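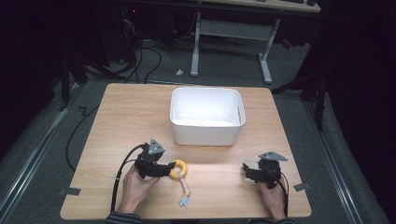 # Chapter 6: The Second Serve

Ask a room of club players which shot they practise least and you'll hear the same reply every time: the second serve. What a pity, when it's such a marvellous shot to learn! It starts a huge share of the points you'll ever play, and you have all the time in the world to hit it.

In this chapter we build a kick serve from the ground up. We begin with the grip (continental, please — no sneaking back to the forehand grip when the score gets tight), move on to the toss, and then spend a good while on the upward brushing swing that gives the ball its topspin and its lovely high bounce.
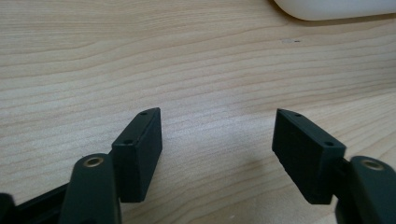

*Figure 6.1 Light wood grain, with an open gripper above it.*

## Before you start

You should be comfortable with the flat serve from Chapter 2. If your toss still wanders, go back and repeat the wall drill first.

## A target worth chasing

Juniors at the Birnville courts work towards landing 70 per cent of their second serves past the middle of the service box. Depth matters as much as spin, and a kicker that lands short is a gift to any returner with a decent backhand. Keep a tally in your training diary as you go — watching that number climb is terrific fun.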